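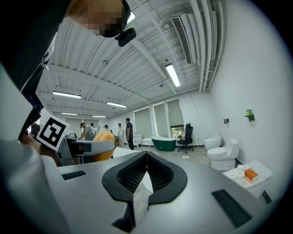 Silver-grey and black under white light.

Magazine > Interiors > Colour
Search stories, suburbs, trades
Reading time: 5 minutes

Grey Stays On

Drive through the newer end of Larnunar on a Saturday morning and most of the front doors are open, because most of the houses are for sale or have just been sold. The agents put out their flags and a bowl of mints. Inside, the walls are grey, the carpet is a darker grey, and the kitchen benchtops are white with a grey vein running through them. One house on the western loop has a yellow laundry. People stop in the doorway and comment on it.

Grey has been declared finished every spring for years. Magazines, this one included, have announced the return of cream, terracotta, olive and a brownish pink that went by several names. All of those colours did come back, mostly on cushions. The hard surfaces, the ones that cost money to pull up, are still grey in a great many homes, and the people selling them don't expect that to change quickly.

Fanditz Paints has supplied the trade in this district for 30 years. Its counter staff keep a wall of sample cards, and the cards that need restocking most often sit in one block near the till. Three of them are greys that an untrained eye can't tell apart indoors. Painters can. The coolest of the three goes blue in a south-facing room, and the warmest goes slightly green beside a lawn. The middle one, Pomitz, is the one builders write on their specifications when the client has gone quiet.

Pomitz was mixed as an undercoat. It was meant to sit beneath a charcoal and never be seen, but a builder left it showing in a display home when the topcoat was late, and visitors asked what it was. It has been sold as a finish ever since. Fanditz has reformulated it twice, once to make it washable and once to take out some of the red.

Why builders like it

The usual explanation is that grey is safe for resale, and agents repeat it. Builders give a duller reason. A grey house can be ordered from one list. The tapware matches the door handles, the grout matches the tile, and the plasterer's patch doesn't stand out against the rest of the wall while everyone waits for the painter to come back.

Warm whites cause more arguments. Two batches of a warm white, bought a month apart, can look different enough for an owner to notice on the first sunny day. A mid grey hides that. It also hides the scuffs left by removalists, the marks around light switches and the line where a bookshelf stood.

None of this is much of an argument for beauty, and builders don't make one. Several said they live in older houses themselves, with timber floors and walls painted whatever was on special.

Floors outlast fashions

The floor is where grey has dug in deepest. A wall can be changed over a long weekend with a roller and some drop sheets. A tiled floor involves a jackhammer, a skip, dust in the wardrobes and a week at somebody's sister's place.

Yu Tile and Stone, on the highway out of Larnunar, carries 300 floor tiles in its main showroom. The owners sort them by colour family. Grey takes up the long back wall and goes around the corner. Marble patterns come in soft, cloudy versions and in high-contrast ones with a dark vein, and the soft ones sell better to people who are staying put. Customers who plan to move within a couple of years tend to go for the stronger vein, which looks better in a listing.

The staff give one piece of advice to everybody. Lay at least four tiles on the floor at home before deciding, and look at them standing up. A marble pattern held at arm's length seems full of movement. Across a whole room it settles down, and with white furniture on it the floor reads as a single pale surface.

Repeats are worth checking too. Cheaper printed tiles use only a handful of faces, so the same vein turns up again every metre or so. Once seen it is hard to ignore. The better ranges at Yu run to 17 faces, and a tiler who takes the trouble to shuffle the boxes will get a floor with no obvious twins. It is fair to ask for this in the quote.

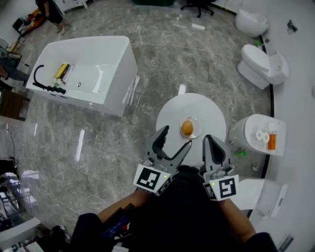 White next to grey

The plain white bathtub has done well out of all this. Freestanding tubs need something behind and beneath them that is a bit darker than they are, or the edge disappears. Against cream tiles a white tub can look faintly dirty, or make the tiles look so. Grey does the job at any strength.

Small things also show up. Anything brown or gold on a white table over a grey floor takes on more colour than it has a right to: a loaf, a pear, a brass tap, an egg. Stylists know this and keep a bag of such objects in the car. Owners who complain that their grey room is cold have often cleared away everything that might have warmed it. A timber stool will do more than a repaint.

Lighting matters at least as much. Very white globes push most greys towards blue. Swapping to a warmer globe costs a few dollars and should be tried before anybody opens a tin. Gloss is the other trap. A shiny grey surface picks up the ceiling lights and throws them back, and in a narrow hallway that can be tiring by evening. Fanditz recommends a low sheen for walls and keeps the gloss for trims.

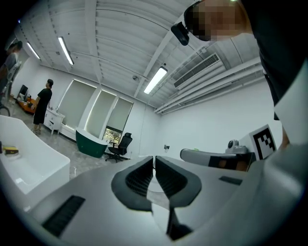 What to put with it

Black is the common partner and needs the least thought. Frames, handles and lamp stems in black give a pale room some outline. It is easy to overdo. Pick one room for it, and let the rest of the house have timber or brushed metal.

For those who are sick of grey but not ready for the jackhammer, the trade's suggestions are modest. Paint the ceiling a warmer white. Replace grey curtains first, then the rug. Leave the floor alone. Green works with nearly every grey tile, especially the dull greens, and so does rust. Navy seldom does, although people keep trying it.

The yellow laundry on the western loop sold with the rest of the house in July. The new owners have had a quote to paint it Pomitz and haven't booked the painter yet.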